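Home | Notebook | Tickets | Drawings | Search

Workshop notebook, Terville
11 September 2019

Back on the Brustard help viewer today, after promising myself (and Roswitha) that I would leave it alone until the exporter was finished. Well, the exporter isn't finished, but the contents pane was annoying me so much that I couldn't think about anything else, so here we are.

The complaint from Tihomir was that when you collapse a section in the contents pane and then open it again, the pane jumps back to the top. In a short manual you'd never care. In ours, where the widget properties chapter goes on and on, it means scrolling all the way down again every single time, and I do see why he was cross! I could reproduce it in build 929 on my own machine right away, but only with the pane docked on the left. Floating, it behaves perfectly. I spent most of the morning looking in the wrong place, convinced it was the collapse animation, and took that out entirely before noticing that the jump was still there. (Animation is back in. Sorry, Mirsad, if you pulled during that hour.)
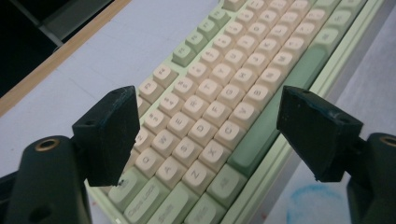 Mint case, cream and sage caps.

What seems to be going on is that the docked pane rebuilds its whole tree whenever its width changes, and opening a section makes the scroll bar come and go, which changes the width by just enough to set off the rebuild. The floating pane keeps room for the scroll bar all the time, so it never notices. I've made the docked one reserve the same room. It costs us a thin strip of empty space on the right, which Roswitha will probably spot within a minute of opening it, but I'd take that over the jumping any day.

While I was in there I also had a go at the keyboard shortcuts page, which Ilídio has been asking after for ages. He is right that it's a muddle. We list some shortcuts by menu and some by what they do, and 2 of them (duplicate mockup and duplicate page) are given the same key combination in the table, though the program itself has them separate. My plan is to sort everything by menu, the way the Dimitrov manual does it, and then have a small index at the end for people who know what they want to do but have no idea where we've hidden it. I've moved the File and Edit shortcuts over so far. View is half done and looks awful, please don't judge it yet.

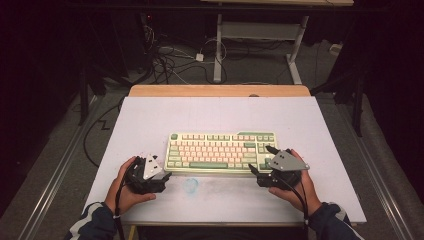
Pink and off-white with a green Escape.

Long phone call with Radomir after lunch about the screenshots. He would like each one retaken with the new toolbar, and I would like that too, in a world with more afternoons in it. We settled on redoing chapter 3 and chapter 9 first, where the old toolbar is plainly misleading, and letting the others wait until Tronex have sent their final icons. He also asked whether "canvas" and "artboard" mean the same thing in our text. They should, and they don't always. I've started a word list in the shared folder, so do add to it when something trips you up.

Still to do:
- test the docked pane fix with very large fonts
- finish View shortcuts, then Arrange
- ask Mirsad where the search index gets its chapter titles, it's still showing the old ones
- the exporter (yes, I know)

Contact the docs workshop | Copyright Brustard documentation group | Back to top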